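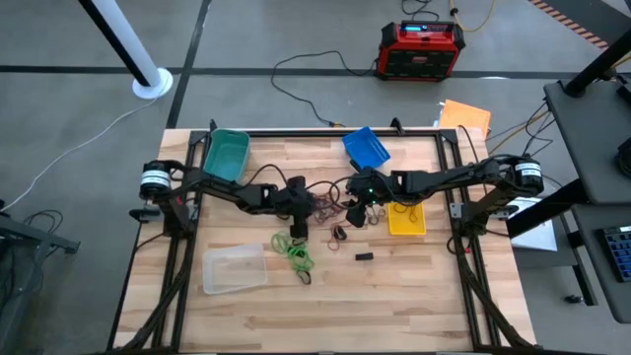
Dunbar Bike Theft Reports

Version 6, 11 Apr 2021
Maintained by Fenna Vanhove

I've been wanting to put this one out for ages! It's a cleaned-up table of bicycle thefts reported by residents of Dunbar and Jerklow, with 731 rows, one for each bike. If three bikes went from the same shed on the same night, you'll find three rows with a shared incident number.

What's in it

incident: number shared by bikes taken together
area: Dunbar or Jerklow
month: month the theft was noticed
place: garage, shed, balcony, street rack, yard or other
locked: yes, no or unknown
lock_type: cable, chain, U-lock or blank
recovered: yes or blank

The place column is my favourite part. The reports used all kinds of wording (one person's "lean-to" is another person's "carport"), and sorting them into neighbourhood-friendly categories took most of August. In 551 rows the locked column has a yes or a no; the rest are marked unknown and I've left them that way.

Known problems

A blank in recovered means no one told us either way, so please don't work out a recovery rate from it. There are 23 rows where the month is a best guess by the owner, usually after coming home from a long trip. Colour and serial number have been removed, along with street names.

Loading it

The file is a plain CSV, UTF-8, with commas and a header row. It opens in any spreadsheet program. If you use Flutine, import it with the Putum preset and the columns will line up on their own, which still makes me happy every time.

Corrections are very welcome! Open an issue with the incident number and what should change.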